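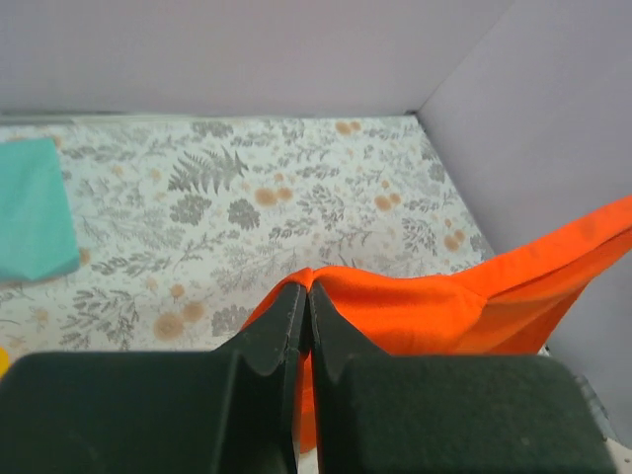 Figure 1. Orange and teal cloths with a floral-patterned sheet.

Where Old Household Textiles Go: A Survey of Two Neighborhoods

Project report, Home and Community Studies
2022-12-02

Summary

This project looked at what people do with sheets, towels, cleaning cloths, tablecloths and curtains when they stop using them for their first purpose. We surveyed households in Grodside and Wovside and visited the three places in the area that accept used textiles. Most people said they keep old textiles much longer than they need to. The most common reason was that they did not know which drop-off point would take worn items. Price and distance mattered less than we expected.

1. Background

Clothing gets most of the attention when people talk about textile waste. Household textiles are a different problem. A coat that no longer fits may still be a good coat, and somebody else can wear it. A towel is usually given up when it is thin or stained, and at that point a charity shop does not want it. Sheets fall somewhere in the middle. A fitted sheet with worn elastic still has a lot of sound fabric in it, but it will not sell as a sheet.

The older sources we read describe a regular order of use. A sheet was cut down the center when the middle wore thin, turned, and sewn back together along the outer edges. After that it became pillowcases or covers, then cloths, then rags. Some of the people we surveyed still follow part of this order, mostly the last two steps. Only a few sew.

2. Questions

We wanted to find out:

How do households in the two neighborhoods get rid of textiles they no longer use?
Do people know what the local drop-off points accept?
Does having a sewing machine at home change what happens to old fabric?

The third question was added after the first week, when several people brought it up without being asked.

3. Method

We printed 200 questionnaires and left half in each neighborhood in November. They went to apartment building entrances, the Grodside library and the laundromat on the Wovside side of the bridge. Each had a return box next to it. We got 80 back that could be used. A few others were blank or had only the first page filled in, and these were left out.

The questionnaire asked people to list the household textiles they had stopped using but still had at home, by type. It then asked what they planned to do with them. The last page had open questions. Altogether the returned forms listed 1301 items, which is a high number for the size of the group. One household listed a full closet of curtains from a previous house, and this raised the Wovside total quite a bit.

We also visited the Ďurica secondhand shop, the Mitside recycling yard and the church hall collection in Grodside. At each one we asked the same set of questions about what is accepted, what is turned away, and what happens to it afterward.

4. Results

4.1 What people keep

Towels were the largest group in both neighborhoods, followed by sheets and pillowcases. Cleaning cloths were hard to deal with. Many people did not think of them as something that is ever finished with. One form said, "A cloth is a cloth until it falls apart." Others did not list any, although they wrote on the last page that they had a bag of them under the sink. We think cloths are undercounted.

Tablecloths and curtains were kept for the longest time. The reasons given were mostly personal. They were gifts, or came from a parent's home, or were made to fit a window in a place the person no longer lives in.

4.2 What people plan to do

50 of the households said they planned to use at least part of the fabric again at home. The uses were cleaning, covering furniture when painting, lining pet beds, and wrapping things for a move. Padding between stacked pans also came up more than once. Fewer people mentioned donation, and the smallest group said they would put the items in the trash. We doubt the last answer is accurate. People may not want to write that down, even on a form with no name on it.

4.3 What the drop-off points accept

The Ďurica shop takes clean sheets, tablecloths and curtains with no holes. It does not take towels or pillows. Patterned bedding sells faster than plain white, according to the staff, and single sheets without a matching set are sold as fabric by the piece.

The Mitside yard has a container for textiles in any condition as long as they are dry and bagged. Torn items are allowed. The sign on the container says "Clothing and Shoes" and nothing else. This seems to be the main source of confusion, as almost everyone who knew about the container believed it was for clothes only.

The church hall takes towels and blankets in the colder months and passes them on to an animal shelter. It is open one evening a week. Most people from Wovside had not heard of it.

4.4 Sewing machines

Households with a sewing machine kept more fabric, and kept it longer. They did not clearly use more of it. Several wrote that they were saving pieces for a project they had not started. People without a machine were more likely to cut up a sheet or towel right away, usually with kitchen scissors, and use the pieces for cleaning.

This was the opposite of what we had guessed. The group with machines was small, though, and we would not rely on the result without a larger survey.

5. Problems with the survey

The return boxes were in places where some people go more than others. Students who use the laundromat are probably overrepresented in Wovside. Few forms came from families with small children.

We asked about "household textiles" without defining the term on the first page. Some people included rugs and bath mats and some did not. The definition should have been at the top -- we had one, but it was on the second page.

We also did not ask how old the items were. It would have been useful for section 4.1.

6. Suggestions

The sign on the Mitside container could be changed to say that sheets, towels and cloths are accepted in any condition. The yard staff told us they had no objection, but that signs are ordered through the town.

A single printed list of the three places, with what each takes and when it is open, would fit on half a page. We made a draft and left copies at the Grodside library and the laundromat. The church hall hours on it are the winter hours and will need to be changed in spring.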